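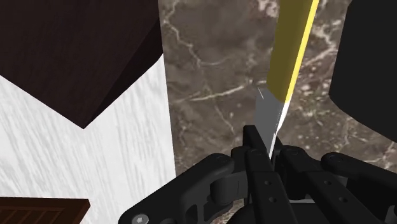
22 November 2025
By Eleni Ionescu

Senberg Adds Regrind Service for Commercial Kitchen Knives

Senberg will begin accepting commercial kitchen knives for regrinding under a fixed-interval service plan. The plan covers straight-edged blades used in restaurants, school kitchens and food preparation plants. Serrated blades, ceramic blades and scissors are excluded at launch.

Under the plan, a kitchen keeps two matched sets of knives. One set stays in use while the other is at the Senberg workshop. Sets are exchanged every 12 working days. Kitchens with heavier use, such as those that break down whole carcasses, can request a shorter interval at the time of signing. The interval can be changed once per quarter after that.

Each blade is checked on arrival for chips, bends and loose handles. Blades that pass are ground on a wet belt, with water fed to the contact point to keep the steel below the temperature at which it loses hardness. The standard edge angle is 20 degrees per side. Boning and filleting knives are finished at a narrower angle on request. The burr is then removed on a felt wheel, and the blade is washed, dried and placed in a slotted tray with a cover.

Georgiev, the maker of the belt machines, supplied the workshop equipment and trained the grinding staff in June. The machines replace an older line of dry stones, which left an uneven finish near the heel of the blade and needed frequent dressing.

Records are kept in Ika, the tracking system Senberg already uses for its slicer blade business. Every knife is given an engraved number on the spine. Ika stores the blade length, the width at the midpoint and the date of each regrind. When a blade has lost too much width to be safe or useful, the system marks it for retirement and the kitchen is notified before the next exchange. Retired blades are returned or scrapped, as the customer prefers.

"Most kitchens sharpen when somebody complains, and by then a lot of metal has to come off," said Eleni Ionescu, service manager at Senberg. "A fixed interval takes off less steel each time. It also gives the kitchen a date it can plan for."

The service was tested with Cukusex, a contract caterer, which placed 300 knives on the plan. The trial led to two changes. The slotted trays were made deeper to hold cleavers, and handle checks were moved ahead of grinding - loose rivets had been found only after the edge was finished, and the work then had to be repeated.

Handle repair is offered as a separate item. Rivets can be replaced on full-tang knives. Molded handles that are cracked or have pulled away from the blade are not repaired, and those knives are set aside for the customer's decision.

Pricing is per blade, with no charge for trays or pickup inside the existing slicer blade delivery area. Customers outside that area may ship sets by freight at their own cost. Knives must be clean on collection. Sets that arrive with food residue will be washed and billed at the posted cleaning rate.

Existing Senberg customers can add knives to their current account through their route driver. New customers should request a site visit, during which blades are counted, measured and numbered.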